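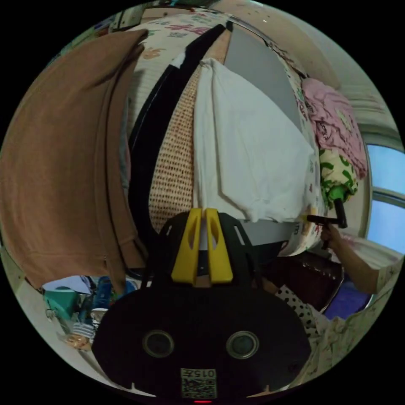 White cloth folded over the edge of the bed, orange-and-white dotted textile to the left of it.

April, bench notes, started just after lunch

Right, power banks again. I've now got both of the Jesturach ones and the older Trindesport on the bench and I'm going to get through the discharge runs this week if it kills me. Abimbola Tijani wants figures she can put in front of the Jarnbridge people, and all I've given her so far is a page of grumbling about cables (fair grumbling, mind you).

Set-up is the same as last time. Bank charged until the last light stops blinking, left for 60 minutes, then drained through the dummy load with the little inline meter logging. I've stopped using the short grey lead, it drops far too much voltage once things warm up and it made the Trindesport look worse than it is. Sorry, Trindesport! Anyone who copied my earlier numbers, please cross them out.

First Jesturach ran for 387 minutes before it cut off, which I was really pleased with. The second one, same model, same box, same everything, gave up 13 minutes sooner. I can live with that. What I can't live with is the button: you have to press it twice to wake the thing up, and if the load is too small it goes back to sleep without telling you. I lost a whole morning to that, sitting there watching a flat line and thinking the meter had died.
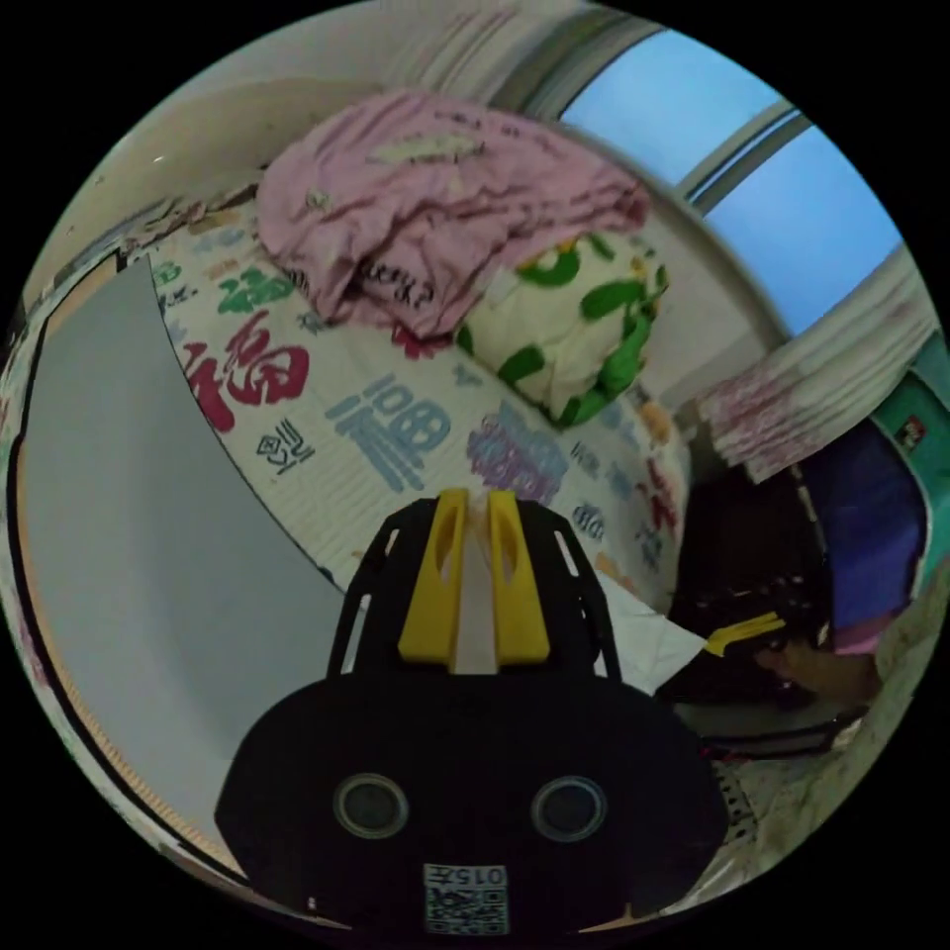
So for small loads (earbuds, the bike light, Ibrahim's watch charger) I've clipped a resistor across the second port to keep it awake. It wastes a bit of power and it gets warm, so don't leave it on the foam mat. I'd like to try a bigger value and see how far up I can go before it nods off again. If somebody has a drawer of mixed resistors with the labels still on, I'd love a rummage.

The Trindesport doesn't have the sleeping problem at all, but it's slow to fill. After three hours on the wall plug it was only showing 80 per cent, and I'd swear the last stretch takes as long as the rest put together. Might be the plug. I'll swap it for the one off the soldering corner tomorrow and run it again before I blame the bank.

Still to do: second run on both Jesturachs with the thick lead, Trindesport with the other plug, and find out from Abimbola whether Jarnbridge want the numbers in watt-hours or just in phone charges. I know which one I'd prefer to write up.

Meter is set to the five-second log, please leave it there.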